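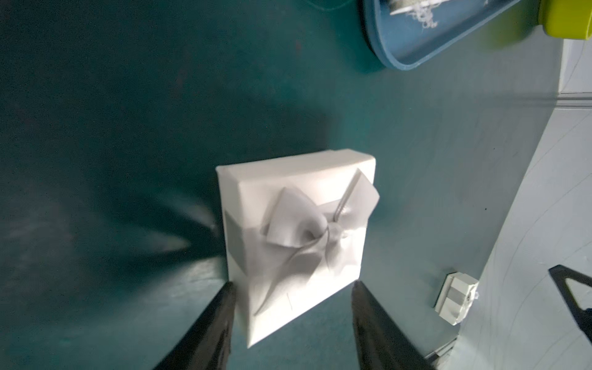

Wrist cam, gift box task, fingers open below the box

Teleop vs. hand guiding for a box with a bow?

kurkodow
Posted 24/10/2026
I'm recording demos for a simple pick and place: white gift box on the teal surface, goes into the blue tray. I have 300 episodes by remote control with a leader arm. The policy gets to the box fine, then about half the time it closes on a bow loop. Would I do better grabbing the arm and moving it by hand?

wmoncrieff
Hand guiding gives smoother paths, but your hands and sleeves end up in any outside camera. If you only train on the wrist view it matters less. Where do you grip the box when you drive it?

kurkodow
Low on the sides, under the ribbon. Sometimes corner to corner if the box is turned.

halliday_3
There's your problem. Pick one grasp and stick to it. I threw out 893 episodes in May that mixed two grasps and started over.

Manon P.
Don't agree with halliday. Mixed grasps are fine if each one goes with a box angle. What hurts is doing either one at the same angle depending on your mood. I'd sort the 300 by starting angle before deleting any.

halliday_3
With 3000 episodes, sure. With 300 I'd still keep to one.

wmoncrieff
Also look at the shadow left of the box. It's big and dark in that picture. If you always record with the same light, the policy may be using it. Move the lamp between batches.

kurkodow
Lamp hasn't moved once. I'll sort by angle first, then record a batch with the light on the other side. Staying with the leader arm for now.

Manon P.
Slow down for the last bit before you close, too. Mine rushed because I rushed.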